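2022-12-15
Glaze notebook, Fellstead workshop

Carried on with the crazing problem on the grey stoneware. Negin Rostami brought back two bowls from the last firing which had come out of the kiln sound and had since developed a fine network of lines on the inside. No lines on the outside of either. Same body, same bucket of glaze, same shelf.

First suspicion was thickness. The insides are poured and the outsides dipped, and whoever is pouring tends to leave the glaze in while looking for somewhere to put the jug down. Broke the worse of the bowls and looked at the section with the hand lens. Inner coat is clearly heavier than the outer. It doesn't settle the matter, but it fits.

Second suspicion is the clay. The current batch is Pakzad smooth, and the bag labels have changed since the last delivery. The supplier says the recipe is the same. I would still like a bar test against the old stock. There is one opened bag of old stock under the wedging bench, rather stiff, enough for test bars if it is soaked down.

Mixed a revised glaze, Botudano 2, with part of the soda feldspar swapped for silica and a little more china clay to keep it in suspension. Sieved twice. It settles more slowly than the first version and brushes badly, so pouring and dipping only. Made 12 test tiles, half thin and half double-dipped, marked on the back in iron oxide wash. The bucket is marked with tape on the lid and on the side — lids get swapped.

Mugs should be glazed inside first and left overnight before the outside is done. Glazing both on the same day soaks the wall through and the second coat goes on thin below the handle.

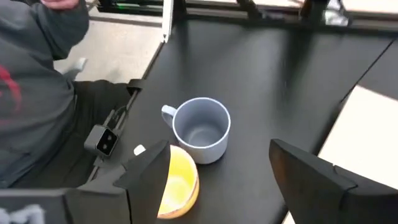
Mugs: colour and rim

The light grey is the colour to hold on to, with the rim slightly paler than the body. If the revised glaze moves the grey towards blue or brown it is no use for the tableware, whatever it does about the crazing. Compare tiles by the north window and not under the strip lights, which make everything look greener.

Kiln

The Grulonus controller is still reading low at the bottom of the chamber. Cones on the lower shelf were further over than the display would suggest. Moved the thermocouple in slightly and noted the new position in pencil on the casing. Do not correct for it in the programme as well.

Bisque set to climb at 65 degrees an hour up to red heat, then faster. Bungs out until the steam has stopped. No glaze tiles in this load.

Cooling may be worth a look. The last glaze firing was opened early to make room for the tile order, and a draught over the top shelf would not have helped. Lid stays shut this time until it can be opened without gloves.

To do

Soak down old stock, make bars, nine from each clay.
Freezer and boiling water test on the surviving bowl.
Order silica. The tub is nearly down to the scoop.
Ask Negin whether her bowls went through a dishwasher.
Repeat inspection of the tiles in February — delayed crazing won't show before then.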